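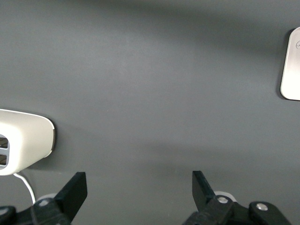

Attachment 1: white box with two openings, cable coming out under it

Ticket 1463
Product: Damero
Status: closed
Opened by: Ilango Pai, Pillai office, Wernircombe

Problem
The Damero box loses its power for a moment when I push it back to its place at the left of the gray table. After 2 or 3 seconds it starts again, but the settings are lost and I must enter them again. It happened 4 times in March, always after I cleaned the table.

What I tried already
1. Other wall socket. Same result.
2. Reset with the small button, as the Fadero manual says. Same result.
3. I left the box alone for one full morning and did not touch the table. No loss of power.
4. I moved the cable a little with one finger, near the box. Power went off.

So I think the box itself is good and the trouble is in the cable, or in the place where the cable goes in. I don't want to open the casing before I have your answer, because of the warranty.

Update, 10:20
I also checked the other things on the same table. The round white dish on the square tray has no part in this, I moved both to another room for one hour and the fault stayed the same. They are back now. I ask also if the black cable can disturb the white one.

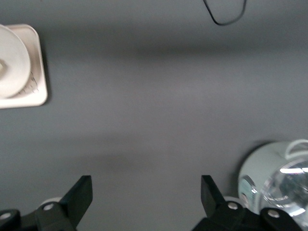 Sharada Alva: The black cable will not disturb anything, please leave it. Your step 4 is the useful one. Unplug the box at the wall, turn it over and press the white plug in until it clicks. If it does not click, order the replacement cable, part 585. You do not need to open the casing.

Ilango Pai, 14:05
Thank you for the quick answer. The plug did not click, also not with more force. I ordered part 585 and I will write again when it is here.

Ilango Pai, last update
New cable is in and it clicked at the first try. I moved the box left and right, and I wiped the table two times. Power stayed on and the settings are kept. You can close the ticket.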